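Two Grippers, One Long Table

The first thing Thitima Jaidee does when I walk into the Ullen workshop is put a gripper in my hand. It has a handle, a camera looking down past the fingers, and a trigger with a lovely springy pull. "Go on, pick something up," she says, and I'm gone for twenty minutes.

She and Kane Pomare have spent since February comparing 2 hand-held designs, the Gendness and the McKinnon, by doing small household jobs with each and training the same arm on the results. They're up to 2000 recordings. The Gendness weighs 272 grams less, and by mid-afternoon my wrist was very grateful for every one of them!

Kane is a McKinnon man all the same - he likes a stiffer finger, and he'll argue about finger shape through an entire lunch. What won me over was the camera view. Seeing both fingertips with open table between them, you start lining things up by the gap, the way you'd park a car by its hood.

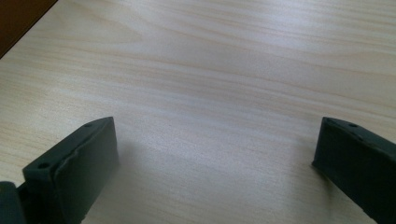

What the fingers taught me

Blocky fingers with flat inner faces are wonderful on boxes and mugs. Coins are another matter. I chased one across the table for ages while Thitima laughed, then Kane showed me how to tip the wrist and come in low, and up it came.

Their arm now manages the mug job 89 times in a hundred on Gendness recordings. The McKinnon set is still training, and Kane has already bet lunch on it.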